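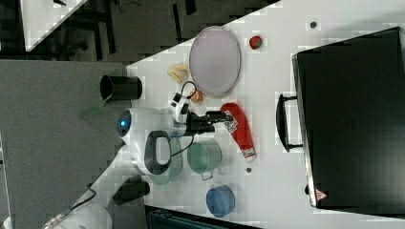
Brundholm Community Help > Kids' Stuff > Toys and Storage

How do you clean and pack a mixed play food set (plush, plastic, dishes) so it travels okay?

Posted 9/17/25 by Sandamali Thambiah

Hi all! I've ended up in charge of the pretend kitchen stuff for our Bremovwood playgroup. We meet in a borrowed room with a big white table, and everything has to come and go with me in the car, so I need a better system than the one I've got (one enormous bag, everything in it, banana always at the bottom).

It's a real mishmash of a set. There are dishes and cups, some in black and one in blue, a big flat plate in a grayish lavender color, a greenish container, and then the food: banana, orange, strawberry, that kind of thing. And there's the ketchup, which the kids fight over more than everything else put together. Ours is soft, a stuffed one in red felt-like fabric, and the label is a sewn-on patch with HEINZ and a little tomato and leaf stitched into it. I love that patch! Somebody put a lot of stitches into that vine.

So my two problems:

The ketchup is getting grubby and I'm scared to put it in the washing machine. It has no care tag that I can find. The red looks like the kind that runs, and the patch has a white background. If the red bleeds into the white I'll have a pink ketchup label and a roomful of very upset three-year-olds.

Also, packing. I have an old hard case from Furkon that I could use, but with everything loose in there the small food slides under the dishes and gets scuffed. Do you sort by type? By size? Do you bag the fruit? I've got 9 kids on the list this fall and they dump the lot in the first minute, so anything too fussy at pickup time won't last.

Close-up of the patch:
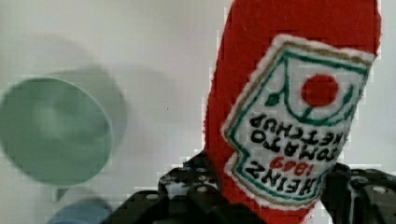 3 replies

marlo_knits

Don't machine wash it! I did that with a felt tomato and it came out looking like a raisin. Wool felt shrinks, and even the polyester kind gets all pilly.

What I do with anything that has embroidery on it:

Test the red first. Damp white cloth, press it on a spot at the back for a minute, look at the cloth. If there's any pink on it, you're spot cleaning forever, sorry.

If the cloth stays clean, mix a bowl of cool water with one drop of dish soap and dab with a sponge. Wring the sponge out until it's almost dry. You want the outside damp and the stuffing left alone.

Do the white patch by itself with a clean corner, and work from the middle of the patch out to the edge. I use a soft toothbrush on the stitched letters, very gently, going the same way as the thread.

Stand it up on a towel somewhere with moving air. Turn it over halfway through. Mine took a day and a half and I was impatient the whole time.

For dust and crumbs in between, a sticky lint roller works great on fuzzy red fabric. Skip the dryer, skip the radiator.

dadof2inthevalley

just buy another ketchup

pantry_shelf_jo

Okay, packing is my favorite subject, so sit down. I ran a play table for 8 years and went through every system there is. The short version is sort by what squashes.

The big flat plate goes in first, face up, and it makes a floor for everything else. Cups go next to it, nested if they'll nest, on their sides if they won't. Hard fruit goes in the bowls or in whatever basket came with the set, so you're using space you already have. Soft things go in last and fill the gaps, and your ketchup is perfect for this, it's basically padding with a label on it. 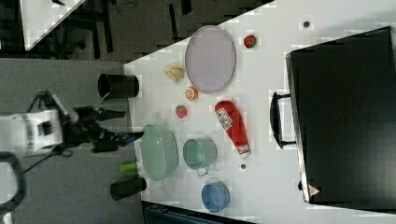 The fruit is what used to drive me nuts, because a strawberry is small enough to get under anything and you don't miss it until you're home. I finally bought mesh zip bags (mine are Medrano, a pack of 5, but any will do) and put all the little food in one. One bag only! I tried a bag for fruit and a bag for veg and the kids have strong opinions about what a tomato is, so that lasted a week.

For your dumpers: leave the case shut on the floor or at one end of the table and bring out the mesh bag plus a few dishes. When those have been played with, bring out the rest. Then for pickup, call for it by color. "Who can find me something red?" gets you the strawberry and the ketchup in ten seconds flat. Black cups next, then yellow. I've done it with a much bigger crowd than yours and they think it's a game.

And check the carpet before you leave. Small green stuff on gray carpet is harder to spot than you'd think. I used to get down on my hands and knees with my phone flashlight.

Only other thing, let the ketchup dry all the way through before it goes in a hard case. They don't breathe and it'll smell like a gym sock by the next meeting.

Sandamali Thambiah (original poster)

Thank you both, this is so helpful! Did the white cloth test just now on the back and no pink, so I'm going in with the sponge tonight. Going to try the plate-as-floor thing too. Jo, do you wash the hard fruit every time or just wipe it?

pantry_shelf_jo

Wipe after every session, proper soapy wash when somebody's been chewing on the banana. So, every time.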